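Durno Blackout Cloth, 2-pack
Reviewed 7/30/26

Durno sells this as a light-blocking cloth for small windows and door glass. Each panel is polyester with a coated back and a hemmed edge. I bought the set in March for a bedroom in Gredville that faces a street lamp.

Light blocking is good. With both panels up, the only leakage was at the hem, where the stitching passes through the coating.

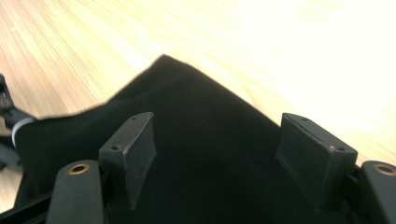
Washing is the weak point. After 3 cold cycles the coating had started to crack along the fold lines. The Pilimari panel I used before lasted longer but weighed more and pulled its hooks loose.

Fine for a rental. For permanent use, buy a lined shade.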